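Toy library gets a sorting corner, and a second opening evening

Families who borrow from the Grundlow Toy Library will have a lot more to rummage through from October. The library has taken on 370 extra toys, opened a sorting corner in its back room and added an evening session for parents who can't get there during the day.

The new stock came from the spring and summer collection, when drop-off points at the Marinho café and the swimming baths filled up far faster than expected. Add it to what was on the shelves already and Grundlow now has 2230 toys, games and puzzles to lend. For a library that began in a church porch with a couple of crates of jigsaws, that is a wonderful thing to be able to report.

Gudrun Dahlgren, who runs the baby and toddler side, has spent much of the summer making up what she calls rummage trays. Each one goes out on loan as a complete set, with balls, small soft toys and a cloth or two to hide things under.

"Babies love a muslin as much as anything you can buy," she said. "You tuck a ball under it, they pull it off, and they look at you as though you've done magic. Then you do it again for half an hour!" 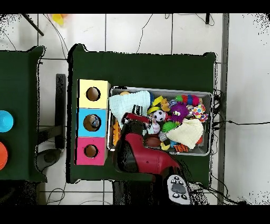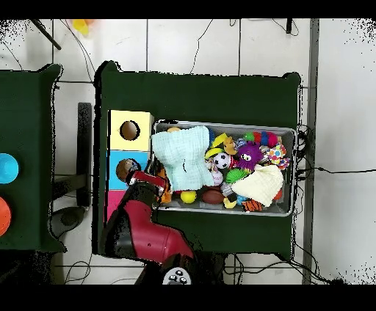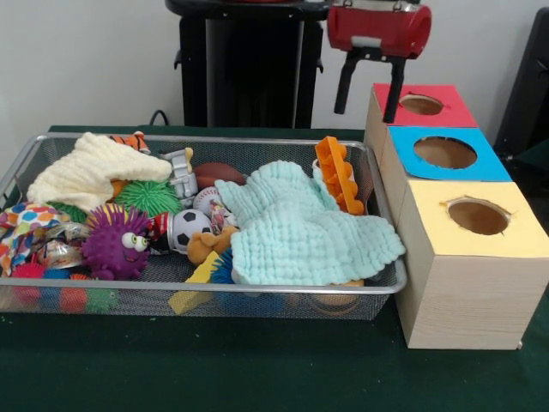

Toys, cloths and the stacked boxes on the green tables at Grundlow.

The sorting corner is the part the older toddlers will probably head for first. It is set up for posting, stacking, filling and tipping out, all the things children of that age would happily do from breakfast to bedtime, and everything in it can be borrowed as well as played with on the spot. The three boxes with round holes in the top, yellow over blue over pink, are already down for the first loans, and so is the purple creature with the big eyes, which Gudrun expects to have a waiting list of its own. The little black-and-white football goes out with them. Smaller pieces are kept for children over three, and there is a separate shelf for those, with a red sticker on every bag.

Loans work much as they did before. Families can take two items at a time and keep them for up to 2 weeks, and a rummage tray counts as one item however much is in it. Missing pieces should be mentioned when the set comes back. There is no fine for a lost ball, though the library would very much like to hear if it turns up behind the sofa.

The evening session will run from half past five until seven, in the same room as the morning one. The front half will be laid out for play and the back half kept for returns, so children can get stuck in while the loans are being written up. Buggies can be left in the side passage.

Agnes Haugland, who looks after the catalogue, is delighted with how the summer has gone, and is now hoping for more of the things that never seem to be given in: wooden train track, dressing-up clothes in larger sizes and musical instruments of nearly any description.

"We had 500 donations to go through and I think I enjoyed every bag," she said. "You open one up and there's the exact toy you had when you were four. I did have to be told to stop playing with the marble run."

What couldn't be used at Grundlow has gone to the Fikier playgroup, which is restocking after its move, and to the holiday club in Zelline Road. A few puzzles with pieces missing are in a box by the door and free to anyone who wants them for craft.

New members can join at either session. Bring something with your address on it and, if you can, a strong bag, as the trays are heavier than they look. Toys to give away are welcome at the desk, clean if possible, with any batteries taken out.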